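Who Buys All Those Maps? A Talk With the Owner of a Vaughan Print Shop

03/04/2025

The owner of Norel, a poster and print shop in Vaughan, has a wall of old town maps for sale and strong feelings about most of them. I went in expecting a pitch. I have seen enough "vintage style" wall art to last me, and I said so before I had my coat off.

"You're allowed to hate it," the owner said. "I hate half of it. I still have to sell it."

The shop carries prints of harbors, railroad lines and small towns, most of them in two sizes. The best seller in February was a street map of Plindovton, a place I doubt many customers could find without the map. I asked who was buying it.

"People whose grandmother came from there. People who went there once on vacation and got rained on. And people who need something 18 inches wide to go over a radiator."

I asked what makes a print "heritage," a word that appears on nearly every label in the store. There was a pause.

"The paper color," the owner said. "If it's cream, it's heritage. If it's white, it's modern. I didn't make the rule. The suppliers did, and I've argued with them."

One of those suppliers is Genden, which prints the town series. Its catalog lists 3,384 designs. That number bothered me, and I asked whether anyone checks them for mistakes.

"Somebody checks the spelling. I don't believe anybody checks the rivers. We had a customer bring one back because the creek ran on the wrong side of her church. She was right, too. I looked it up."

Did she get a refund?

"She got a refund and she kept the print. She said it looked nice in the hall."

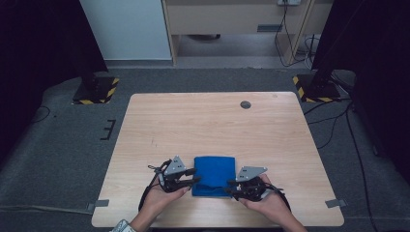 I pressed on the prices. An unframed print is $15, and framing can triple that. The owner didn't enjoy the question but answered it.

"The frame is where the rent gets paid. If you have a frame at home that fits, use it. I tell people that and they buy ours anyway, they don't want to go home and measure."

The label on the town series also says "limited." Limited to what, I wanted to know. The owner turned one over and we both looked for a number. There wasn't one.

"I'd take that word off if it was up to me," the owner said. "Signed and numbered means something. Limited by itself means they'll stop printing when people stop buying."

So would the owner hang one at home?

"I have 2. One is the town I grew up in, and the streets are correct, I went over it with a magnifying glass. The other one was a gift."

I left without buying anything, though I did go back to look at the one with the creek.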